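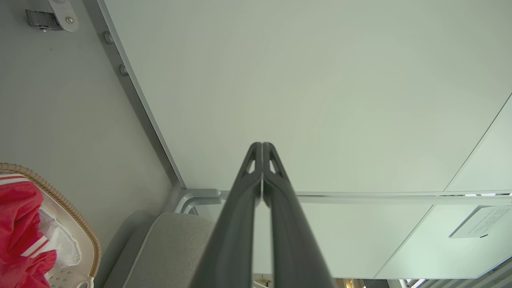
Lecture notes 4. Learning from demonstration with two views
Course instructor: Ilona Hegedűs

In this lecture we study the Dristano policy, which learns to pick up clothes and put them into a basket. The training set has 3000 demonstrations, all made by teleoperation.

The policy receives two kinds of camera view. The head view gives the position of the basket relative to both arms. The wrist view gives the last part of the approach, when the fingers are near the cloth. Each view has its own encoder, and the features are joined before the action head. Please remember that the wrist camera moves with the arm, so the same garment can appear at very different angles.

For evaluation the students made 80 trials with garments not used in training. A trial is counted as a success only if no part of the garment hangs over the rim.

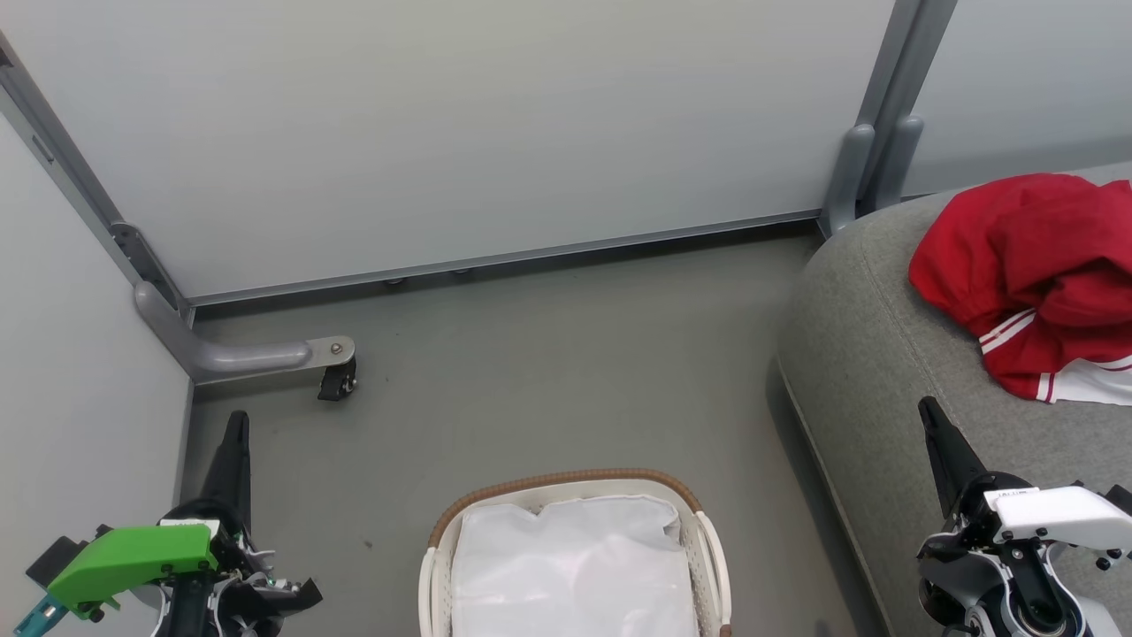 Why do we not train with the head view only?
During the grasp the arm often hides the garment from the head camera, and the policy then closes the fingers too early or beside the fold. The wrist view keeps the contact area visible for more of the motion.

Homework, to be sent in March: remove one encoder from the Falora code, train again with the same seed, and compare the failures by type. One page is sufficient.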